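叠衣项目工作日志（十二月，晚上写的）

今天的进度比预想的快，趁还记得清楚赶紧记下来。明早要去实验室的同学先看“夹爪”那一段，再看最后的待办。

先说数据。社团服务器上现在一共有 1,573 条可用示教，Jummont 项目组上学期留下的 975 条也包含在里面。那批老数据全是T恤和毛巾，铺在实验台上录的，背景干净得过分。我们拿它训出来的第一版策略在实验台上叠T恤很漂亮，换到宿舍床单上就开始乱抓，抓到的一半是床单的褶子！所以这个月的重点就是：真实的房间、真实的床、厚衣服。

外套是这周新开的类别。厚衣服和T恤完全是两回事，夹起来有回弹，袖子折进去会自己慢慢翻出来，拉链又硬，对折的时候中间总鼓一道。我昨晚自己徒手叠了十几遍，才算把动作顺序定下来（室友以为我要搬家）。

动作顺序暂定：先平铺，拉链朝上，袖子往两边展开；左袖折到胸前，右袖折过来压住；下摆往上对折一次，再对折一次；最后两只夹爪一起托住，平移到床边。中间任何一步抓空了都不要重来，直接补抓，把补抓的过程留在数据里。上次比赛复盘的时候大家都同意，策略缺的恰恰是“失手之后怎么办”这一类样本，录得太完美反而没用。

夹爪

手持夹爪两只手各一只，左右配合着来。抓外套时指尖不要垂直往下戳，稍微斜一点，从衣服边缘铲进去，再合拢。指垫贴住面料以后停半拍再抬，这半拍很重要，后处理靠它切分动作段。我一开始总是忘，录着录着手就快了，回放的时候切分点全糊在一起，只好删掉重录。

另外一个小发现：这种带横向绗缝感的面料有点皱，纹理比纯黑T恤丰富得多，特征点跟踪明显稳。之前担心黑衣服会跟丢，今天抽查回放，丢帧比黑T恤那组少很多，太好了。口袋也帮了忙，胸前和前片的拉链都是很好的定位参照，我打算在标注里加一个“拉链线”的关键点，从立领一直标到下摆。
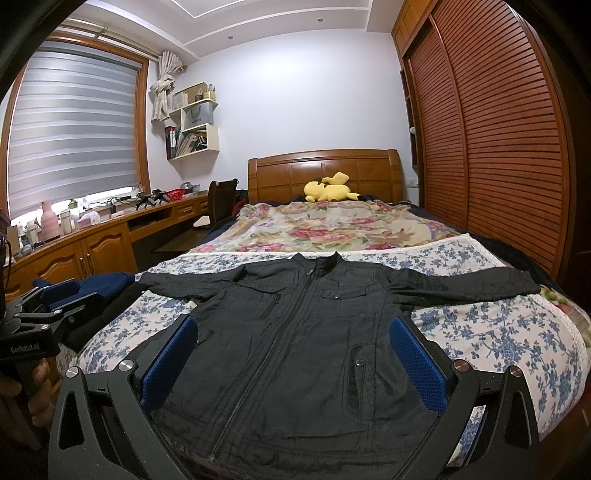
今天录的内容

一、外套平铺到成型，完整流程。起始姿态每次都换：领口朝床头、朝床尾、斜着放，都要有。斜着放的最难，左手经常要绕到右边去够袖子，两只夹爪容易打架。

二、只录袖子。从展开到折进胸前，短片段，适合单独训练子动作。录起来很快，也很上瘾。

三、从一团乱开始，把外套抖开铺平。成功率最低的一项，但我个人最喜欢。抖的时候夹爪要抬得够高，手腕放松，靠衣服自己的重量往下坠。录到后面手感来了，一提一甩，袖子自己就开了，爽！

录完当场回放了一部分。单条时长比T恤长不少，主要耗在第二次对折，厚面料叠到四层以后指尖张开的行程快不够用了。试过先用一只夹爪把衣服压扁，再用另一只去抓，可行，但动作多了一步，不知道策略能不能学会。先录一小组试试，不行就改成只对折一次。

背景方面，印花床单是个好东西。碎花图案对分割模型是真正的考验，黑外套还好，颜色差得远，轮廓一下就出来了。换成浅色或带花的衣服会怎样，我很想知道，下次务必带一件来。

训练和比赛

Dundell 杯的初赛要求里写的是“家居环境下的衣物整理”，衣物种类现场抽。我们内部给自己定的目标是每个队报名前凑够大约 2,308 条，照现在的速度来得及，前提是期末周之前外套这一类能收尾。Mạc 那边的仿真环境我也跑了一下，布料参数偏软，叠外套像叠丝巾，只能拿来检查轨迹有没有越界，别指望从里面出数据。

今晚已经把新数据和老数据混在一起，开了一个小规模训练，用 Drullow 的默认配置，只改了图像分辨率和动作块长度。前几轮损失降得很顺，先不激动（其实已经很激动了）。如果明早曲线还是好的，就直接上实机试袖子那一步，别的先不碰。

待办

回放剩下的片段，补抓的那些单独打标签，别和废片混在一起。

检查指垫边缘有没有起翘，起翘的马上换，备件在工具柜下层的盒子里，还剩 2 副，用完要报。

标注规范加上“拉链线”，顺便把“领口朝向”改成必填项，老数据里漏填的太多了。

下次录制带：浅色外套一件，带帽卫衣一件，备用电池。帽子怎么折还没想好，有想法的直接写在这一页下面。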